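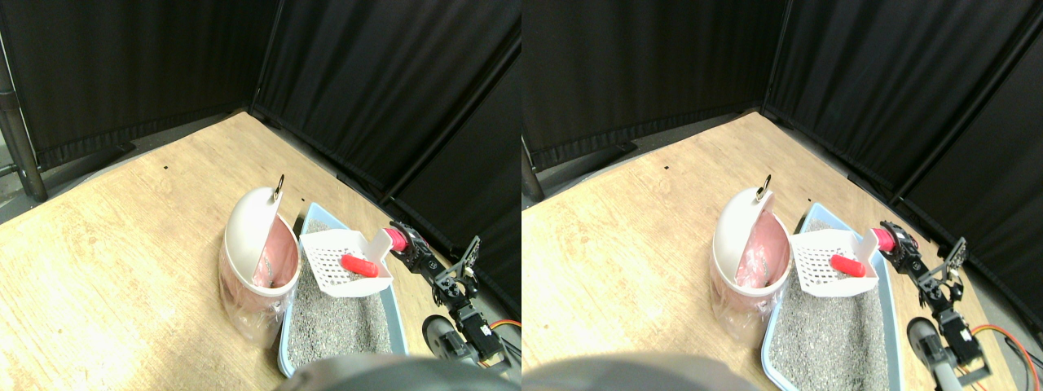
1/ I'm going to be the grump about "subscribe and save" again. Every household product now wants a standing order out of you, and I don't believe the saving is real for most people who sign up. Take cat litter, the grey granular stuff in a light blue tray like any other. You scoop it, you bag it, and at some point you need more. Anyone who can work a scoop can work out when to buy another bag.

2/ I went through my Prollix account last night with a cup of tea and a bad attitude. Since September they've charged me $611. I would have guessed half that. Litter, dish tablets, bin liners, coffee, and a "seasonal" candle I have no memory of agreeing to.

3/ The pitch is 9 per cent off. Off what, though? The price they take it from isn't the price I signed up at. My first box was $48. The same box is now $62, and the discount is still on there in cheerful green letters.

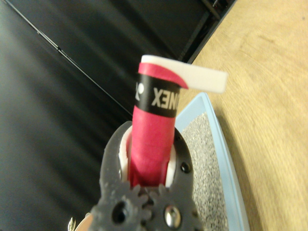 4/ Kheri Magesa replied that I'm ignoring the value of not having to think about it, and that a few dollars a month is cheap for one less errand. Fair enough for some people. If you don't drive, or you've got a new baby, a box at the door is worth paying for. But then sell it as delivery and tell me the fee. Don't call it a saving.

5/ Also, I do have to think about it. I think about where to put the fourth box of dish tablets. The default is every 30 days and the menu for changing it is under Preferences, then Rhythm. Rhythm! Who goes looking for the delivery schedule under Rhythm?

6/ Someone's going to tell me to use the skip button. I've used it. It skips the one box and then the next one goes out early "to keep you on track". On whose track?
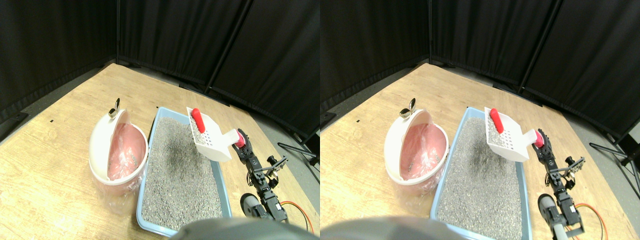 7/ So I did the boring thing and checked the shelf price at Skernier, the one on the main street in Canbridge. No app, no membership, regular price. Litter was cheaper than my subscriber price. Bin liners were cheaper. Dish tablets came out the same. Coffee was dearer, I'll give Prollix the coffee.

8/ One shop, one afternoon, one grump. I know that's no study. If anybody has numbers from somewhere else I'd like to see them, provided they compare the same size. The Prollix bag of litter got smaller at some point and the label colour changed the same week, so good luck noticing.

9/ Ekrem Tatlı sent me the rival pitch, Villalobos, which promises to "learn" how much you use and adjust. I'm not convinced. Learn it from what? The only thing they know about my house is what they shipped to it. If they ship too much and I don't complain, that looks like appetite.
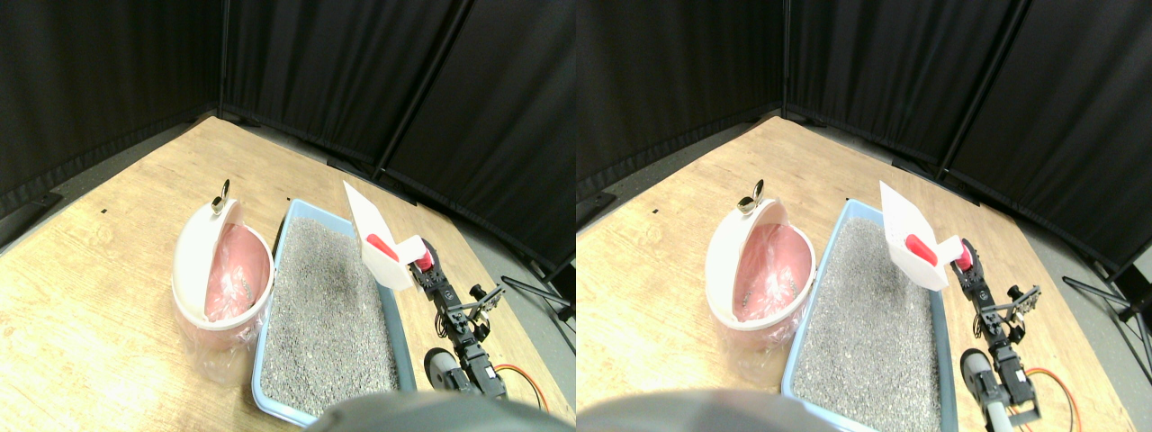
The usual kit: bin with a pink liner, light blue tray.

10/ Cancelling, for anyone who wants out of Prollix: Account, Rhythm, scroll past the pause offer, scroll past the second pause offer, "Manage my journey", then the small grey text at the bottom. You have to do it separately for each product. I missed the candle the first time.

11/ They've since emailed me a coupon to come back. It's for more than the old discount. So the loyal customers are paying extra and the ones who leave get the deal, same as the phone company, same as the insurance.

12/ Keeping the coffee for now. Will report back when the price moves.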